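Snack Cell Upkeep, Project Report (final version)
Student: Grímur Lykkegaard
Cell: Akow two-arm bench, Flukusstead lab
Handed in 12 Nov 2025

1. What the project was

I took over the Akow bench in May. It already worked, sort of. The job was not to build anything new but to get the setup written down, fix what kept going wrong, and leave a routine that the next student can follow without having to call me. The task on the bench is food sorting: wrapped sandwiches, bread and so on, moved between trays and baskets by two arms. Task code is someone else's project (Majali) and I only touched it where I had to.

Main complaints when I started:

Left gripper closing late or not all the way.
Wrist camera view freezing for a second or two, then coming back.
Arms reaching for where a basket was last week.
Cables. Everywhere.

2. Layout and start-up

First thing I did was stop moving stuff around. Before this, whoever used the bench put things back where they felt like it. Now there is a layout sheet and you set the table from the sheet before power on. Bread basket near the black machine with the yellow panel, tray in front of the left arm, racks in their corners, baskets in between. The sheet has two versions because Majali needs the second one for the basket task.

Start-up order, as it is now:

Check e-stop on the yellow panel. Press it in, twist it out, make sure it moves freely.
Walk the cables from the arm base to the wrist with your hand, both arms. Power OFF for this.
Look under the grippers for crumbs and bits of plastic.
Arms on. Wait for the light before you touch the software.
Home left, then right. Never both at once, they come close over the middle.
Open and close each gripper empty, 2 times.
Camera check.

It takes a while the first few times. After a week I could do it without the sheet but I still use the sheet.
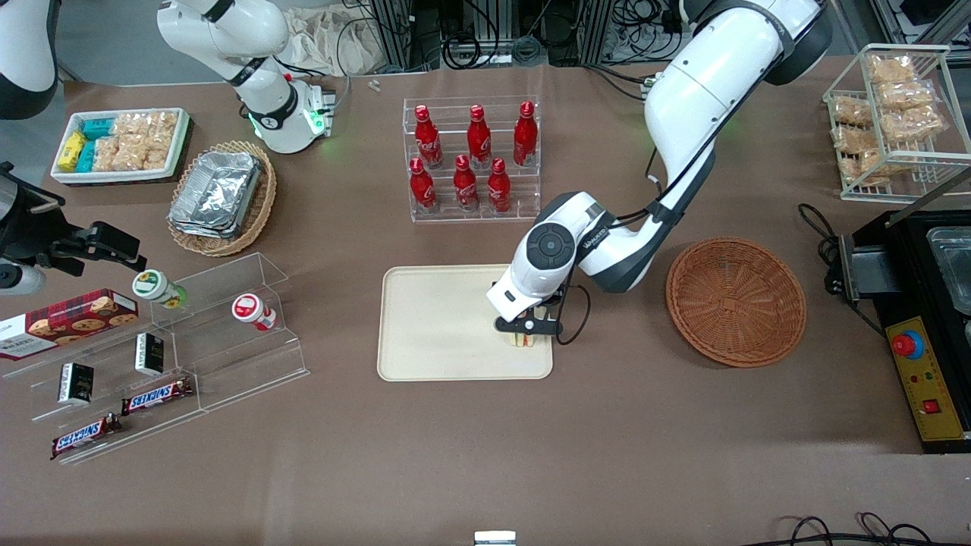

Before power off it's the same thing backwards, except the grippers get parked open. I found them parked closed a lot in the beginning and I think that was part of the late closing problem, see below. Also put the food away. Wrapped or not, it gets soft and then the grip settings are wrong the next day and you spend the morning looking for a fault that is a squashed sandwich.

3. The left gripper

Logged 34 faults on the whole cell from the start of my project to the end. 29 of them were the left gripper, so that got most of my time.

What I tried, in order:

Swapped left and right gripper. Fault stayed on the left arm. So not the fingers and not the motor. I should of done this first, instead I took the fingers off and cleaned them, which made no difference at all.

Swapped the control cable. Fault gone for a day, then back. That one confused me for a long time. New cable was a Zunska one, same length as the old, and it had the same bend in it by the end of the day. The cable was tied too tight behind the elbow, so each time the arm reached far out it pulled on the connector. In the home position there was plenty of slack and it looked fine.

Retied it with a loose loop at the elbow and moved the tie further back along the link. Then ran the reach test, 200 cycles, full out and back with a close at each end. No late closes. Did the right arm the same way even though it had not complained yet.

The remaining faults were the camera (section 4) and one time where I left a screw loose on a finger mount. My own fault, it's in the log under my name.

Notes on the fingers for whoever is next: the screws on the mounts need to be checked weekly. Do not overtighten, the housing is softer than the screw. Mark them with a paint pen so you can see if they have turned.

4. Wrist camera

The freezing was the plug. It sits where the cable can drag it when the wrist turns. I gave it its own tie so the pull goes on the bracket and not on the plug. Have not seen a freeze after that, but I would not bet on it over a whole year.

The bigger point is that the camera check at start-up was never really a check. People saw that there was a picture and went on. Now you move the arm to the check pose over the basket layout, put one item in the basket, and compare with the printout taped by the keyboard. You want the whole basket rim in view, both fingers in view at the bottom, and the yellow panel readable as a panel. If the basket has slid off to one side, either the table is set wrong or the camera has been knocked. Fix the table first.

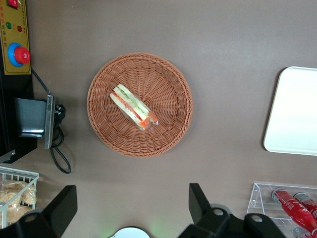
Fig. 2. Wrist view with grippers open, one wrapped sandwich in the round wicker basket.

Glare is still a problem. Plastic wrap gives white spots and the tray can look almost glowing from some angles. I tried turning down the exposure and then the black parts disappeared, so I put it back. A different lamp position might help. Did not have time.

5. Cables

Not finished. I got the arm cables done and labeled both ends. The ones behind the table are still a mess, and there are loops on the table that should be clipped along the edge. I asked for clips and they came in the wrong size. New ones are ordered, they go in the top drawer when they arive.

Until then: keep the loose loops out of the reach area and check them after every layout change.

6. Weekly list

Finger screws, look at the paint marks.
Cable loop at each elbow, arm fully out. Should still hang a bit loose.
Wipe the table and the fingers. Damp cloth, no spray near the wrist.
Camera lens, dry cloth only.
E-stop test with the arms moving slowly. Both must stop.
Write it in the log even if all of it was fine.

7. What I would do different

Swap parts first, clean later. Look at the arm in the pose where it fails and not only at home. Start the log on the first day, mine has a gap at the beginning where I was fixing things from memory, and those are not in the numbers above.

Log file, layout sheets and the tie positions (with measurements) are in the project folder under Akow / upkeep. The spare Zunska cable is in the cabinet, the bent one is next to it with red tape on. Please don't use that one.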